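Home | Contents | Previous | Next | Glossary

Filed under: Recording History and Practice

Chapter 8. Location Recording of Small Choirs

A choir recorded in its own church is heard in the room it has learned to sing in. The engineer has two quantities to settle before the first take: the distance from the microphones to the front row, and the height of the stand. Both depend on the reverberation time of the building — a figure that changes when the pews are full.

The Skatcombe sessions, discussed throughout this chapter, used one stereo pair placed 210 cm from the front row. Birutė Siliņa, who engineered them, kept the pair in that position for all nine psalms and adjusted balance by moving singers. The Schwaiger method, treated in Section 8.3, adds a second pair in the nave and delays the main signal to match it. 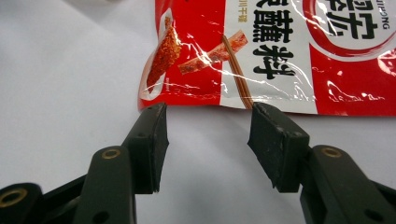
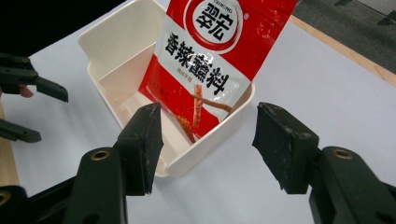 Red and white seasoning packet, on the tabletop and in the tray.

Placement also governs editing. Takes can be joined cleanly only where the decay of one chord matches the decay of the next, and a stand moved between takes will usually make the join audible. Section 8.1 begins with the measurement of decay in an empty building.

Related chapters
The Urnura Organ Discs
Tape Splicing by Hand
Flullix and the Short-Run Pressing
Reading a Matrix Number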